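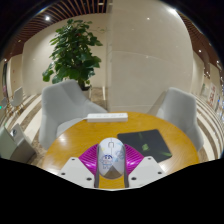 1/ The "café corner" desk, one month in

Everyone says you can work from a round table and two soft armchairs. I've tried it all January and I'm not sold.

2/ Armchairs first. Lovely for a coffee. For typing, the padded arms bump the table before you're anywhere near it, so you perch.

3/ A round top has no proper place for a mouse pad. Mine ends up at an angle whatever I do. Skip the pad and the mouse is sliding about on varnish shiny enough to do your hair in.

4/ Power strip lives on the table, towards the back, lead trailing off the side. Show me the magazine spread that includes one of those.

5/ White mouse with a little blue cartoon face on it: no complaints. Pauline Heywood says it's childish. Pauline has a beige one.

6/ Plant behind the chair is meant to help you concentrate. Says who? It's a nice plant. I still read the same email four times.

7/ Gradstead want 900 for their version of this set-up, chairs extra. Has anyone lasted past 100 days with one? Asking before I go back to a plain old desk.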